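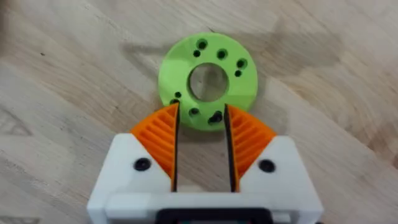

Light green 3D-printed disc on a wooden surface.

Rustad Farm Payments Dataset: Data Card

Version dated 11/12/23
Maintained by Fadwa El Ouafi and Ashraf Erraji, Cenemine

Summary

The dataset contains 3256 records of public payments made to farm holdings in the Rustad and Merkard districts. Each record covers one holding in one payment year. The data were compiled to support the study of how land-based subsidies are shared between small and large holdings, and how that share changed when the districts moved to environmental contracts.

Contents

payments.csv holds one row per holding and year, with 17 columns. The main columns are holding_id, district, payment_year, scheme_code, eligible_area, amount_paid and amount_recovered.
schemes.csv lists the seven payment schemes, with the opening and closing year of each.
changes.txt records corrections made after first release.

Sources

Payment figures were taken from the annual registers published by the two district offices. Merkard registers were available as spreadsheets. Rustad registers before the change of scheme were available only on paper and were keyed twice by separate staff. Differences between the two entries were settled against the original page.

Processing

Names and addresses were removed and replaced with a holding number. Payments under 4000 in local currency are reported without the parish code. Holdings that merged during a payment year are listed under the larger holding for that year. Amounts have not been adjusted for inflation.

Known limitations

Common grazing land is recorded differently in the two districts, and eligible areas should not be compared across them without correction. Appeals still open in December are shown at the amount first awarded. Forestry grants are excluded.

Use and citation

The files may be reused for research and teaching with credit to Cenemine. Users should not attempt to identify individual farmers. Scripts for loading the tables are kept in the Zititz repository, where errors may also be reported.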